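Right, a thread about the drinks robot, as I've now been sent the cheerful write-up of it by four separate people who know what I do for a living. (I do incident reviews for machinery. I am not fun at parties.)

Nordin put out its summary of the Borkent trial last week. The summary says the robot poured drinks "with a high rate of task completion". It does not say what counts as completing the task. I asked. Took three emails.

A completed task is: the hand lets go of the cup and the cup is still standing. That's it. How much is in the cup, whether it's the drink you asked for, how much went elsewhere – none of that is scored.

So I asked for the log as well, and to his credit Bülent Altıntaş at Borkent sent me the whole thing with no fuss. 3680 pours since May. He also sent the fault sheet, which is a different file, kept by different people, and reads like it came from a different planet.

41 entries on the fault sheet marked "tap not closed". The lever gets pushed, the drink starts, the hand goes back for the lever and either misses it or doesn't push it far enough. The robot then reports success and moves on to the next order. The tap, not having read the report, keeps going.

The longest of these ran 80 seconds before a person walked over and shut it by hand. Drip trays are shallow. I'll leave you to do the maths on what a benchtop looks like after that, and what the floor looks like.

And the floor is what I'd be asking about, personally. Smooth planks, a cable across them, liquid that could come off the bench. You don't need anything clever with fingers in that picture to hurt somebody. A kettle would do it.
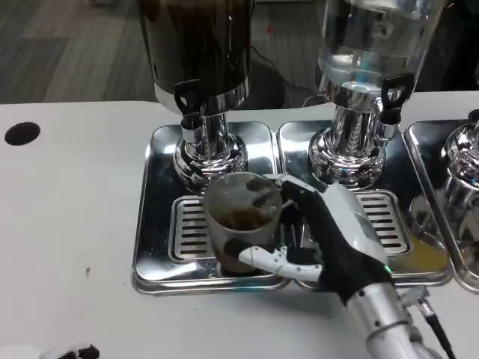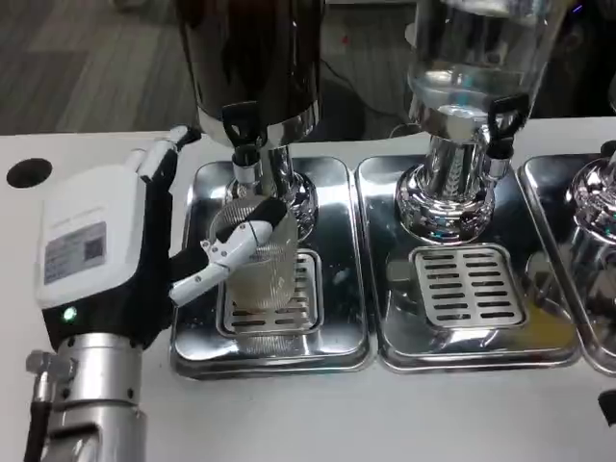 Cup in the first one, ribbed glass in the second, same row of dispensers. Only a little in the bottom of either.

Look at the right-hand tray in the first one. There's a yellowish puddle in it, and the hand is over at the left dispenser with something dark brown in the cup. I can't tell you from a still how the puddle got there and I won't pretend to. But I'd want someone to be able to tell me, and at the moment the log can't. Spills aren't a field.

Second gripe. The lever taps. These are made for people, and people close them without thinking, as they can feel the thing come home. The software here goes off where it believes the lever is. Fine on a good day. If the dispenser has been nudged a centimetre by whoever refilled it, the belief is wrong and nothing in the system notices.

Damilola Lawal raised exactly this in the first fortnight. It's in the fault sheet, in her words: "arm does not know whether tap is shut, please can we weigh the tray". A load cell under each tray. Cheap as chips. The reply under it is "noted for phase two".

Phase two was scoped in July 2023. I've read the scope. It has a new voice for taking orders. It has a "greeting behaviour". It does not have a scale under the tray.

Someone in my replies is already saying a human barista spills too. Yes! And then the human says a rude word, turns the tap off and gets a cloth. The fault I care about is the bit after the spill, where the machine thinks everything is lovely.

Same person, now asking about the emergency stop. There is one. It freezes the arm. Have a think about what freezing the arm does for an open tap. Of the 41, staff hit the stop in 21, and in every one of those the drink carried on running until someone reached in past a stopped arm to get at the lever. That's the procedure, by the way. Reach past the arm. It's on a laminated card.

To be fair to them, nobody was hurt, the stop did stop the arm each time, and Bülent answered every question I sent, including the snippy ones. I've dealt with outfits that would have sent me a brochure and a solicitor.

Hindudance and Danwood are both apparently looking at the same setup for their foyers. If you work at either: ask for the fault sheet as well as the summary. Ask who closes the tap when the arm is stopped. If the answer is a laminated card, ask again.

Muting this now, I've got a conveyor to be grumpy about. Will post Nordin's reply if one turns up.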